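Home Textiles, Session 7: Folding a Towel So It Stays Folded
Handout from Wakana Nishimura

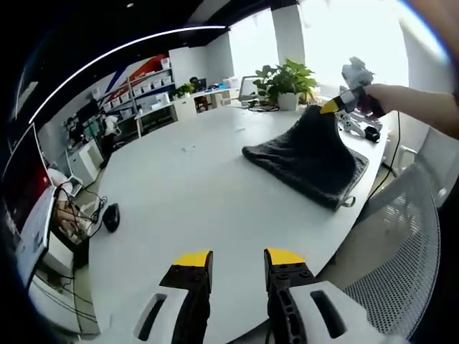

Fig. 1. Dark gray knit towel on the oval table, one corner lifted. Note the loop tag at the lower right edge.

Okay, so last session we got through flat cotton, and most of you were bored by the end (I saw you, Kwaku). Knits are where it gets fun! A fuzzy towel doesn't crease the way a tea towel does. It stretches a little when you pull it and it grabs at itself, so if you try to fold it the way you'd fold a napkin you end up with a sort of soft pillow that leans over on the shelf.

Finding your corner

Before you fold anything you need one corner you trust. I like to start from the tag. Look at Fig. 1 again: the loop tag hangs off one edge, and the corner that's up is over toward the upper right. Lift a corner into a peak like that and let the rest of the cloth lie. Don't shake it yet. Pinch close to the tip — if you grab too far in, you pick up a big handful and lose the edge completely.

Then walk your other hand along the hem until you hit the next corner. Hiwot asked whether you can skip this and just go for the opposite corner. You can, on a small towel. On a bath size I still walk the hem, every time.

Laying it out

Pull outward from the two corners, gently, and set the cloth down away from you first. Smooth from the middle to the sides with a flat palm. Knit will creep back a bit when you let go, so give it a moment and smooth it again. A round or oval table is a pain here because you don't have a straight edge to line up with! Use the hem itself as your line.

The fold

Long sides together, then in half, then in thirds. Tag goes inside on the second fold. If your shelf is shallow, do quarters instead and skip the thirds.

My practice towels are the Lolline ones, 70 cm on the short side. The Arkell towels in the cupboard are thinner and slide around a lot, so save those for when you're feeling patient.

For next time

Fold seven towels at home, any kind, and stack them with the folded edge facing out. Leave the stack overnight and write down which ones slumped. Two or three lines is plenty. Riku, I still need your notes on the fleece blanket.

Reading: the Prajapati booklet, the part on pile and stretch. Skip the section on ironing, we'll get to that in September.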